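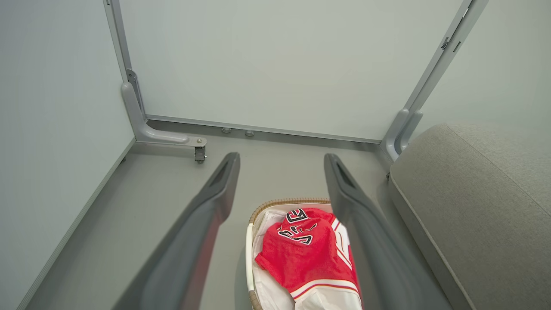 Step 3: Fold the jerseys

Take the jersey out of the basket and lay it face down on a clean, flat surface. Smooth the crumpled parts with your palm, working from the collar to the hem. Fold each side in to the middle, then bring the hem up to the shoulders.

If the lettering is printed, don't iron over it - turn the shirt inside out and use low heat.

Whites go in their own pile. Keep the liner in the basket until the last piece is out, then wash it with the towels.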